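Sorting the button drawer

July is when I do the inside jobs. It was too wet for the garden and I had finished the last library book, so after breakfast I pulled out the third drawer of the sideboard and put the whole thing on the floor.

The drawer has held buttons, press studs, hooks and eyes, and bits of leftover elastic for as long as we've lived in Kakdale. Most of it came from my mother. The rest came from a bulk lot I bought from Ataahua Rewi when she packed up her sewing room in Urkbridge and moved north. She wrote 1609 on the bag in black marker, meaning 1609 buttons, and I have never checked. I took two out that first night for a cardigan and shut the drawer on the rest.

Rangi Gilchrist was over to borrow the ladder and asked why I didn't just tip the lot into a jar like his gran did. I have tried the jar. You can see every button you own and reach none of them, and the one you want is always at the bottom against the glass.
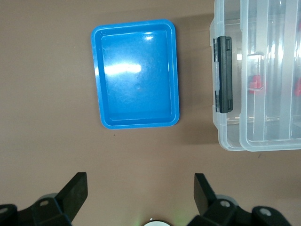

Sorting buttons goes better if you only ever deal with a small amount at a time. I used to spread them all out on the table, and they rolled off and I'd be finding them under the fridge until Christmas. Now I put a couple of handfuls in the blue tray, pick through those, and tip in more when it's bare again. The raised rim keeps them from getting away, and white shirt buttons show up well against the blue. The shine is a nuisance with the light coming across it, and I lose the clear ones in the glare unless I turn the tray. The plastic box with the dividers and the black latch is where they end up. I went by colour first, then changed my mind halfway and went by size, as I nearly always need a size and can live with a near enough colour.

Coat buttons got their own section. So did anything with a shank. Leather ones went together with the wooden toggles — there weren't enough of either to bother separating. School shirt buttons took up more room than anything else, and my youngest left school nine years ago, so I put half of those aside for the op shop on Pearce Street.

The elastic was mostly perished. I stretched each piece and binned whatever crackled. There was also a zip still in its packet, a thimble I thought I'd lost at the old house, and a card of dark green buttons from a shop in Netevberg with four left on it. I remember the coat but not what happened to it.

I stopped at half past four to get the washing in off the verandah. The press studs are still in their tin and need matching up, tops to bottoms, and I don't much feel like starting on them. The drawer itself needs new lining paper as well. I've got a roll somewhere, probably in the hall cupboard behind the vacuum.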